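Can a Machine Do the Chores Yet?
Tultlow Museum of Work — Young Visitors' Pages

People have wished for help with the housework for a very long time. The oldest object in our Chores Gallery is a smoothing iron dated 1733, and it had to be heated by the fire before every use.

Today, machines wash and dry our clothes. Putting them away neatly is harder. A plate is always the same shape, but a shirt can fall into a new shape each time it is dropped. A robot must find the collar, the sleeves and the hem before it can begin to fold.

Close to the cloth, and from higher up:

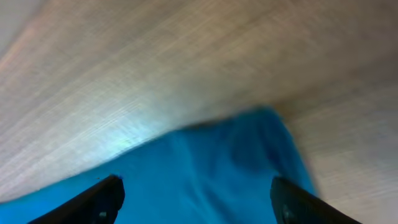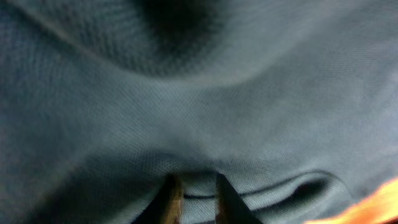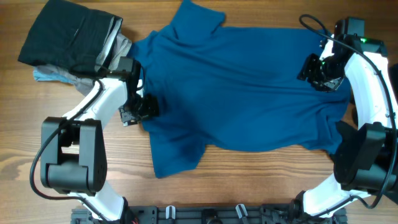

Cloth is also soft and thin. Your fingertips can feel whether you are holding one layer or two. Many robots depend mainly on their cameras, and a crease can look very much like an edge.

Engineers often teach a robot by guiding its arms through the same job many times. At the Mendow workshop, a robot named Ollia was guided through 263 folds of a tea towel. It was then given 50 towels to fold by itself. It folded most of them well, although it worked far more slowly than a person would.

Shops have chores too. The Probert warehouse uses wheeled robots to carry boxes along its aisles, and they can make 200 trips in a day. The floor is flat and the boxes are all one size — a bedroom floor is seldom so tidy.

So, can machines do the chores yet? They can do some of them, in some places, with people nearby to help. Folding a whole basket of mixed washing is still difficult.

Something to try at home: put on a pair of thick gloves and fold a T-shirt. Then try again using only one finger and thumb of each hand. Which part of the shirt was hardest to find?

The Chores Gallery is on the first floor, next to the lift. New activity sheets will be available from September.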